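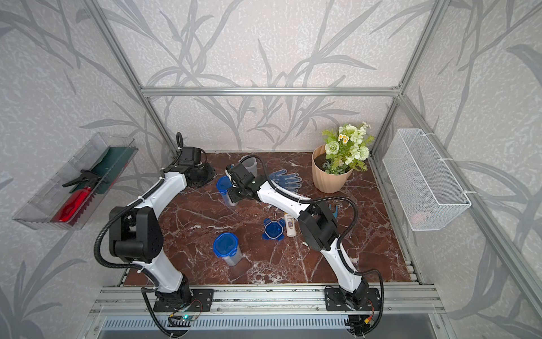 I'm trying to settle on one kind of container for dry goods and leftovers before I buy any more. What I have now is a mix from three different years and half the lids don't go with anything. The ones I keep coming back to are the frosted round ones with the blue snap lid, the lid that has flat sides on it so it looks like an octagon from the top. You can grab that lid with wet hands, which I can't say for the smooth ones. My problem is the seal. Mine were fine for 2 years and now a few of them pop up on one side after I push them down. Does anybody still use these for flour and sugar, or have you all moved to something else? I'd be buying enough for one deep cabinet, 80 cm wide, so whatever I pick I'm stuck with for a while.

— **marblecounter**

---

**pantry_rok**

I use them for rice, lentils and oats. No problem with any of those. I wouldn't put flour in them. The groove under the lid fills up with flour dust and then the lid doesn't sit down all the way. If you do use them for flour, wipe the rim every time you close it.

What do you wash them in?

---

**marblecounter**

Dishwasher, top rack, lids too.

---

**pantry_rok**

That's your seal then. Lids should be done by hand. Mine are older than yours and they all close.

---

**tinsandjars**

I don't agree that it's the dishwasher. I've put lids like that through the dishwasher for years, top rack, no heated dry, and they're flat. What ruins them is snapping them onto hot soup. The lid gets soft, the air inside cools and pulls it down, and it sets in that shape.

marblecounter, do you put hot food in them?

---

**marblecounter**

Sometimes. Soup and beans mostly. I let it sit a few minutes first but probably not long enough.

---

**tinsandjars**

A few minutes is nothing for a full container of beans. Leave the lid off or set it on top without snapping it, then close it once it's cooled some and put it in the fridge.

---

**Ishbel Swanson**

Both of you could be right. I'd check whether the bad ones are the same ones that get used for soup. If it's spread evenly over all of them, I'd look at the dishwasher.

On the bigger question, I went through this in August when we moved to Illby. The kitchen is smaller than the old one and I had to choose. I kept the round plastic ones with lids for the fridge and went to square for the cabinet. Round containers waste the corners. On a shelf 80 cm wide I got one more square container per row compared to round, and I have 4 rows, so it adds up.

For flour I use a tall square one that holds a whole bag with room left for the scoop. Measure the bag first. My first one was too small and I had half a cup of flour left in the bag every time, folded over with a clip on it, and that was the thing I was trying to get away from.

---

**cernau_kitchen**

Square is better on the shelf and worse in the sink. The corners hold onto everything. Brown sugar in a square container is a chore to clean out. I went back to round after one winter.

---

**Ishbel Swanson**

I don't wash the cabinet ones very often. They get washed when they're empty and that's it. I wouldn't use square for leftovers.

---

**cernau_kitchen**

Fair. I refill without washing too, if I'm being truthful.

---

**tinsandjars**

You should wash between refills, at least for anything whole grain. The old stuff at the bottom goes rancid and then you've poured the new bag on top of it. Same with nuts.

---

**hollyoak3**

Why does everyone put lids on everything? I keep one clear container open on the counter for tea bags and it has never had a lid. Same with onions and garlic, they need the air. I probably have 3 containers in the whole kitchen that get closed.

---

**pantry_rok**

Moths.

---

**hollyoak3**

I've never had moths.

---

**pantry_rok**

I hadn't either until I did. They came in with a bag of bulgur and I threw out half the cabinet. Tea bags are fine in the open, agreed. Anything made of grain gets a lid in this house.

Rok Leka, formerly the owner of a lot of bulgur

---

**marblecounter**

Thanks everybody. I went through all of mine last night. The ones that pop up are the ones I use for soup, all but one, so tinsandjars gets the point on that. I pressed the bad lids under hot water and it helped a little on two of them. The rest still lift on the same side.

Next question. Frosted or clear? I like that the frosted ones don't show scratches but I can't tell powdered sugar from cornstarch without opening them.

---

**cernau_kitchen**

Clear for the cabinet. Frosted for the fridge, where they get stained anyway.

---

**tinsandjars**

Frosted and a strip of masking tape on the side. Write what it is and the month you opened it. Don't put the tape on the lid. Lids get swapped and then you have salt in the coffee.

---

**Ishbel Swanson**

I label the lid AND the side. The side is no use to me in a deep drawer, I'm looking straight down at them.

---

**tinsandjars**

Fine in a drawer. She has a cabinet.

---

**marblecounter**

He has a cabinet, but yes, it's a cabinet. Side labels then.

Does anyone know if you can still buy the lids by themselves? The bottoms are all good and I don't want to throw them out for a lid.

---

**hollyoak3**

There's a housewares store in Torkholm called Kneževič that has a bin of loose lids near the register. No idea if they have your size. Take a bottom with you and try it on in the store. I've bought by diameter before and it was a couple of millimeters off, no good.

---

**pantry_rok**

Or use the bottoms open for other things. Clothespins, batteries, twist ties. A container with no lid is still a container. I have one under the sink for sponges.

---

**marblecounter**

I'll try the store first and take a bottom along. Plan for now is to keep the round ones for the fridge, put clear square ones in the cabinet, and get one tall one for flour. Still undecided on brown sugar.

---

**cernau_kitchen**

Round for the brown sugar. Put it in with the bag and all if it's small enough, then there's nothing to wash.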